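Bumamora (television program)

6 min read

Bumamora is a weekly comedy talk show made by the production company Jernus for the Surkis channel. Each episode combines an opening monologue, a celebrity interview and a long studio sketch in which the guests take part.
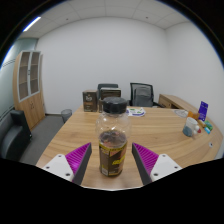

Demetrius Szabo has objected to the label "talk show," arguing in a trade interview that the interview was only ever there to give the sketch a cast, and that viewers who tuned in for the conversation were watching the wrong program. Surkis has nevertheless listed the series under talk and variety in all of its published schedules, and press coverage has generally followed the channel.

Format

An episode is divided into four parts. The monologue is delivered standing, in front of a closed curtain, and refers to news items from the week of recording. The interview follows, with guests seated on a raised platform to the left of the main stage. A short filmed item is then shown while the set is changed. The final part, known on air as the Household, is a sketch set in the front room of a boarding house. The boarding house has a permanent staff of characters played by the regular cast, and the guests appear as lodgers under their own names.

The Household is scripted, but guests are given only an outline of the plot. Regular cast members learn the full text and are expected to steer the guest back to it. Lines that depart from the script are kept if they do not contradict a later plot point. In the second season a running story about a disputed inheritance had to be dropped after a guest revealed the name of the heir in an early episode, and the remaining scripts were rewritten.

Musical numbers are performed by a house band placed behind the audience seating. The band does not appear on camera during the interview. Sound from the band position was a recurring technical problem in the first season, when the monologue microphone picked up page turns and quiet conversation, and the seating block was later fitted with a partial screen.

Production

The series was developed by Jernus from a stage revue of the same title. The revue had run at the Meesuk, a converted warehouse theater, and had no interview segment. Surkis ordered a pilot on the condition that a guest element be added. The pilot was not broadcast, although part of its boarding house sketch was reused in the third episode with new sound.

Recording takes place at the Meesuk, which seats up to 200 people in its television layout. The stage is narrower than a purpose-built studio floor, and the cranes used for the first recordings were replaced with pedestal cameras. One evening's recording produces one episode. Retakes of the Household are made after the audience has left, and laughter for those passages is taken from the first performance of the same scene. Jernus does not use library laughter on the program, and this is stated in the closing credits.

Scripts are prepared by a writing staff of eight. The monologue is written separately from the sketch and is completed on the day of recording. Cast members may submit material for their own characters, for which they receive an additional writing credit.

Cast

Pongsak Klinhom presents the monologue and interview in every season and plays the landlord in the Household. Demetrius Szabo played the night porter in the first two seasons and was head writer during the same period. After Szabo left the cast, the porter was written as an unseen character who speaks from behind a door, with the voice supplied by different members of the company. The cook, the piano teacher and the landlord's cousin have been recast at least once each, and the scripts do not acknowledge the changes.

Broadcast history

The first season consisted of 17 episodes and began in January in a late evening slot. The second was moved to an earlier hour, which required changes to the language of the monologue and ended the practice of reading out viewers' letters unedited. The third season opened on 04/07/2021 after a break in recording. Its first six episodes were made without a studio audience and carry no laughter of any kind. Audience seating was restored from the seventh episode.

Repeats are shown in a shortened version from which the monologue has been removed. The shortened version also omits some musical numbers where rights were cleared for a single broadcast only. No complete home release has been issued.

Casting dispute

Before the third season, Surkis announced a replacement for Szabo as head writer while his contract negotiations with Jernus were still open. Szabo stated that he had learned of the decision from the announcement. Jernus replied that the head writer's post and the cast role were covered by separate agreements, and that only the first had been filled. Szabo declined to return in the acting role alone.

Several newspapers reported that Klinhom had asked for the change. Klinhom denied this on air in the opening monologue of the season, in a passage that was cut from the repeat version along with the rest of the segment. The two later appeared together at a stage performance of the original revue, in their former roles.

Reception

Early reviews praised the Household and were divided on the interviews, which were considered short and visibly hurried. Reviewers of the second season noted that guests with stage experience tended to dominate the sketch, leaving the regular characters with little to do. The episodes recorded without an audience received more favorable notices than expected, and two of them were included in a retrospective screening at the Meesuk.

See also

Boarding house comedy
Sketch comedy
Studio audience
Variety show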